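Licht an, Decke weiß, fertig?

Wieder so eine Halle. Wellplatten oben, Leuchtröhre, ein paar runde Lampen, und alle sagen: toller Arbeitsraum. Ich sage: kommt drauf an. Seit März arbeite ich bei Tudis in so einem Raum, vorher bei Dandport im Altbau, und ich weiß inzwischen, was mir fehlt. Eine Decke, die den Schall schluckt.

Kurz zur Rechnung. Die Akustikplatten sollten 4000 Euro kosten, 3000 waren bewilligt. Also gar keine. Stattdessen neue Stühle. Bequem, ja. Aber jedes Gespräch kommt von oben wieder runter — und abends brummt mir der Schädel.

Dabei mag ich Hallen. Platz zum Stehen, man läuft sich über den Weg, keiner sitzt hinter einer Tür mit Namensschild. Im Altbau hatte ich 143 Stufen am Tag und trotzdem kaum jemanden gesehen. Will ich nicht zurück. Ich will nur, das jemand beim Planen mal nach oben guckt. Boden wird diskutiert, Tischhöhe wird diskutiert, die Farbe der Kaffeetassen auch. Decke? Ist halt da.
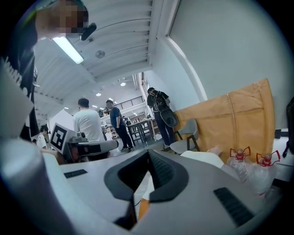

Rillen bis nach hinten durch, dazu Röhre und runde Leuchten.

Und das Licht, auch so ein Thema. Eine helle Röhre vorne, hinten kleine Punkte. Wer plant sowas? Lieber mehr Lampen und alle schwächer, dazu eine am Tisch, die man selber ausmachen kann. Und oben auf die Galerie, falls es eine gibt, gehören Vorhänge. Dicke. Hängt einfach mal welche ans Geländer und hört zu, wie die Halle dannach klingt. Die Leiter dafür steht bei uns im Flur.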